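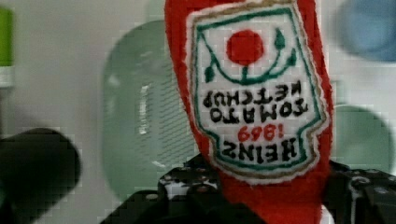

Peluche rojo con forma de botella de kétchup y etiqueta bordada.

Preguntas frecuentes sobre la accesibilidad del portal Bileo
Última actualización: 2020-07-01

¿A qué sitios se aplica esta información?
Al portal principal de Bileo y a su tienda en línea. El área de proveedores, gestionada por Dierckx, dispone de su propia declaración de accesibilidad.

¿Puedo utilizar el portal solo con el teclado?
Sí. Los menús, los formularios y el proceso de compra admiten la navegación mediante tabulador. El selector de fechas del calendario de entregas todavía presenta limitaciones – en ese campo puede escribirse la fecha directamente.

¿Hasta qué tamaño se puede ampliar el texto?
Las páginas conservan todo su contenido con una ampliación del 200 %. Por encima de ese valor, algunas tablas de tarifas requieren desplazamiento horizontal.

¿Qué ocurre con los documentos PDF antiguos?
El archivo contiene 275 documentos, de los cuales 157 ya se han publicado con etiquetado accesible. Los restantes pueden solicitarse en formato alternativo a través del formulario de contacto.

¿Los vídeos tienen subtítulos?
Los publicados desde la incorporación del reproductor Ivis incluyen subtítulos en español. No se ofrece audiodescripción por el momento.

¿Cómo comunico una incidencia?
Mediante el formulario «Accesibilidad», indicando la dirección de la página, el navegador y, en su caso, el producto de apoyo utilizado. El plazo de respuesta es de 20 días hábiles.

¿Quién es el responsable de este servicio?
Steinar Mogensen, coordinador de contenidos digitales. La revisión técnica corresponde a Vekier.

¿Cuándo se realizará la próxima revisión?
En septiembre. Los resultados se publicarán en esta misma sección.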